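HOME CARE BASICS 1105
Handout 4: Clearing a kitchen from the counter down
Evening section, Tellano House teaching kitchen

Welcome back! Last time we spent the whole session on the sink, and I promised we would get to the rest of the room. Tonight is one of my favorite topics, the order you work in. Bring this handout with you and write on it. The margins are there for that.

1. Start with what you can carry

Mugs, cups, bowls, small boxes. These travel around a kitchen more than anything else, and they hide the surfaces you want to clean. Pick up a mug, look inside it, and decide right then: dishwasher, sink, or shelf. Do not park it on a different bit of counter. (I still catch myself doing this at home, about once a night.)

Our practice kitchen is an L shape with white lower cabinets and a pale marbled countertop. I love an L for teaching, as the corner shows up every bad habit. Things get pushed back there and stay. Work from the open end of one run toward the corner, then along the other run.

Leave the things that live on the counter, such as a knife block and a cutting board, until the traveling items have gone. Then lift each one, wipe under it and set it back in the same spot. 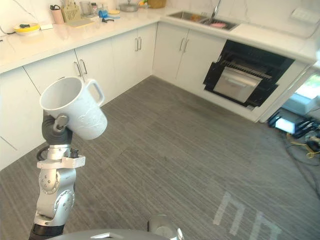

2. Cabinet fronts and bar handles

Glossy doors are a joy to clean once you know the trick, which is two cloths. One damp, one dry, one in each hand. Wipe top to bottom with the damp cloth and follow straight behind with the dry one before streaks can form.

Vertical bar handles need their own pass. Wrap the cloth all the way around the bar and pull down, then get the strip of door behind it. Where handles sit in pairs, do both together. For the practice run, allow 30 seconds a pair. You will be slower the first time and that is fine.

3. The floor line

Everything you knock off the counter ends up down here, so the floor always comes after the cabinets. Have a look first, from above and then from low down. Small dark items are easy to miss on gray wood-grain flooring, especially out toward the baseboard.

Sweep with the grain of the boards. Going across it drags crumbs into the seams, and then you need the crevice tool from the Stirkesov closet (second shelf, please put it back). Finish with the white baseboard – a barely damp cloth, long strokes, fold to a clean face when you reach a corner.
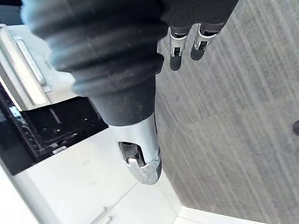

4. Trays and racks

Now the fun part! Flat plastic trays collect more wear than anything else in the kitchen, and students worry about it. Fine dark scratches on a light gray tray are not dirt. Run a fingernail over the mark. If you feel a groove, it is a scratch and scrubbing will only add more. If it smears or lifts, it is residue and warm soapy water will do the job.

Pay attention to any molded curve near the rim, where film likes to settle. Use a soft brush there and nothing abrasive.

Wire racks get brushed along the wires first in one direction, then the other. Comb-shaped plastic pieces and clips take a bottle brush. Go slowly, as old tines snap.
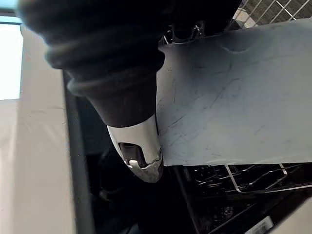

Light gray tray with surface wear; wire rack at upper right.

For next time

Read pages 29 to 40 in the Zustach workbook and do the tray test on one item at home. Write down what you found, groove or residue, and what you used on it. The Taşdemir reading on drying cloths is optional but really good, especially the part on cotton.

Practice kitchen is open from 5:30 p.m. Aprons are on the hooks by the door.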